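How I Collect Demos in Simulation for a Two-Arm Policy

Jun 1, 2023

I've been putting off writing this one up because my notes were a mess, but enough people wrote in after the Statier setup post that it's time. This is the whole routine I use to record teleoperated demonstrations in a simulated room and get them into shape for training. I'm assuming you already have a scene that loads and two arms that move when you tell them to. If you don't, go do the setup post first (it's long, sorry) and come back.
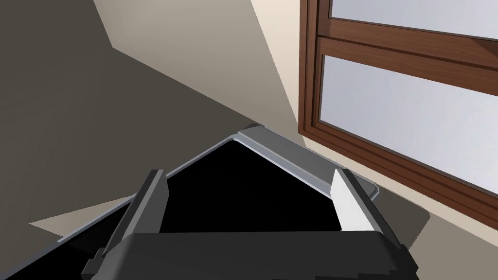
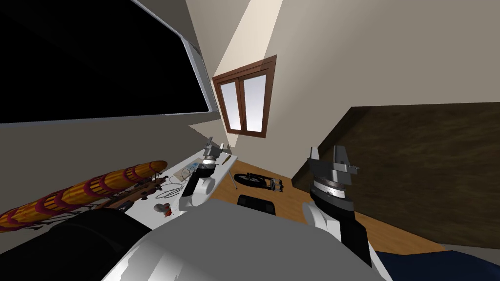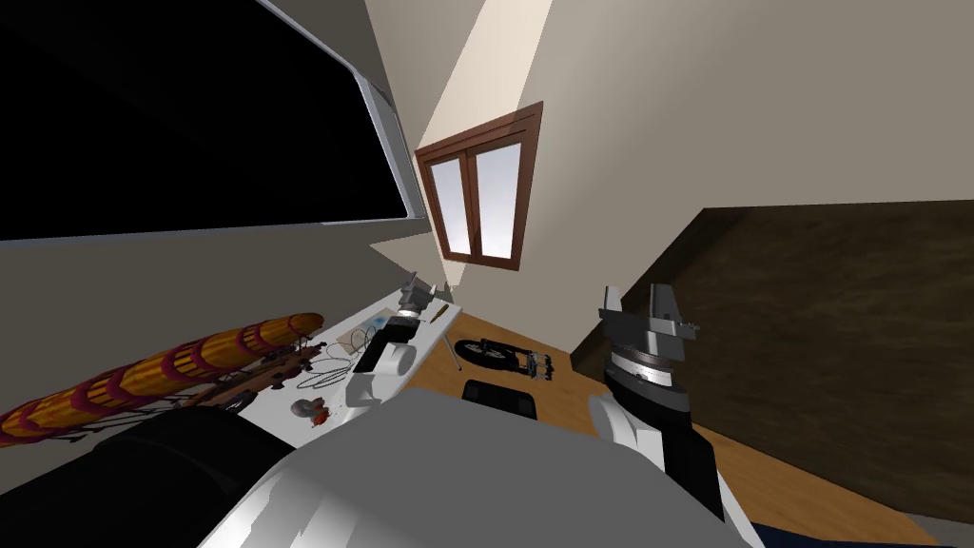
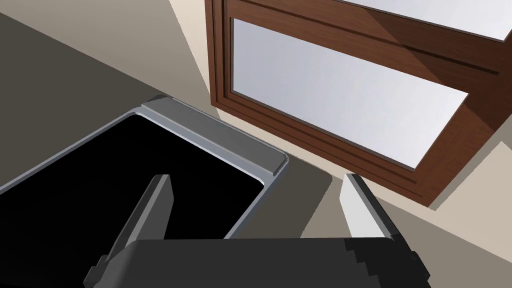 Gripper views are the first and last pictures; the second and third look out over the white table toward the window.

What you'll need

A simulator that can save and restore its full state. I use Hekbridge, and everything below should carry over to whatever you've got.
Some way to drive both arms. I have a pair of hand controllers, but I did my first batch on a gamepad and lived.
A recorder. Mine is a small script called Tramel that writes observations and actions to one file per episode.
Disk space. More than you think!

Step 1: Write the task down before you touch anything

One sentence. Mine usually go "pick up X from here, let go of it there, move the hand clear." That last bit matters a lot. My first set stopped the instant the object was released, and the trained policy would let go and then just hover there forever, because it had never seen what comes next. Now every episode ends with the gripper backed off and still for a second or so.

Write down what counts as a failure too. If the object gets dropped and you pick it up again, is that a good demo or a bad one? I keep those, but I tag them as recoveries so I can leave them out later if I want.

Step 2: Sort out your cameras

I record a view from each wrist plus one from up on the robot's body. The wrist views are where the fine work gets learned. You want both fingers in the picture with a decent gap between them, so that whatever you're reaching for lands in that gap as you come in. If a camera sits too far back you get a giant block of gripper and not much else. Mine still eats up the bottom of the picture and I've made peace with it.

The body view gives you the layout of the room and where the arms are in relation to each other. It'll get blocked sometimes. An arm swings across in front of the table and half your clutter is gone for a few seconds. Leave that in, since the policy is going to run into exactly the same thing.

Check for tilt before you start. A tilted camera is fine as long as it's tilted the same way in every episode. What hurts is changing it halfway through. I nudged a camera mount after 60 episodes once, didn't write it down, and spent most of January wondering why the policy reached a little to the left of everything.

Step 3: Pick what to randomize

Start with less than you want to. I move the target object and the starting pose of the arms, and that's all for the first batch. Once a policy trained on that does something sensible, I add lighting and then shuffle the other stuff in the room.

Do keep clutter in there from the beginning, though. A bare table trains a policy that falls apart the first time there's a cable lying on it. I like a mix of long things, thin things and things with awkward shapes — anything with struts or loops is great for turning up bad collision meshes, which you'd much rather find now.

While you're at it, look at your darkest surfaces. A deep basin can come out as one solid black patch with no sense of depth at all. If your task involves reaching into something like that, add a light or save the depth channel, or both. I save both color and depth at this point and decide later.

Step 4: Practice, then throw the practice away

Seriously, toss it. I do 10 minutes of driving before I record anything. My early episodes in any session are jerky and full of little pauses where I'm thinking, and the pauses are the worst part. A learning system copies them happily and you end up with an arm that stops to contemplate over the sink.

Step 5: Record in short blocks

My loop goes like this:

Restore the saved state and apply the random offsets.
Hold still for a moment so the physics settles.
Start the recorder.
Do the task at one steady speed.
Back off, hold, stop the recorder.
Tag it good, recovery or bad, right then, while you remember.

Don't skip the tagging. I tried doing it all at the end of the day and after the first couple dozen they all blur together.

Keep the idle arm somewhere sensible, too. If you're only working with one hand, park the other in the same spot each time or include it in the randomization on purpose. Letting it drift because you got lazy with your left thumb teaches the policy that drifting is part of the job (ask me how I know).

Step 6: Play everything back

Replay the recorded actions from the saved starting state and see whether you land in the same place. In my last big batch I recorded 332 episodes, and 146 of those were from one long weekend when I had the physics step set differently from the rest. Replays of that chunk slid away from the originals within a few seconds. I re-recorded the lot. It was not a fun Monday.

I also flip through the first and last image of every episode in a grid. It takes a few minutes and you'll catch the silly ones fast: recorder started late, wrong camera, gripper already closed.

Step 7: Clean up and split

Trim the dead time at the front. Leave the hold at the end alone. Then split into training and validation by starting layout, so a layout never shows up on both sides. I used to split at random and my numbers looked wonderful and meant very little.

For file names I use task, layout number, take number and tag. Boring, but you can search it. I've got almost 752 files in the main folder now and I can still find things.

How many do you need?

It depends, I know, I know. For a single pick-and-place with small position changes, I start seeing something usable in the low hundreds. If the policy keeps failing in one corner of the workspace, collect more there before you touch the network. I've wasted whole evenings on learning rates when what I needed was a couple dozen demos with the object over by the window.

A few odds and ends

If an arm's mesh clips into the camera you'll get ragged light patches on it. Push the near plane in a bit or shift the camera, and do it before you start a batch.

Save the random seed inside the episode file. Mine lived in a separate log for a while and the log got overwritten.

Controllers drift. Re-zero between blocks.

The converter I use to get Tramel files into the Hsueh loader is next on my list to write up. It needs some cleaning first, there are paths to my own machine all over it.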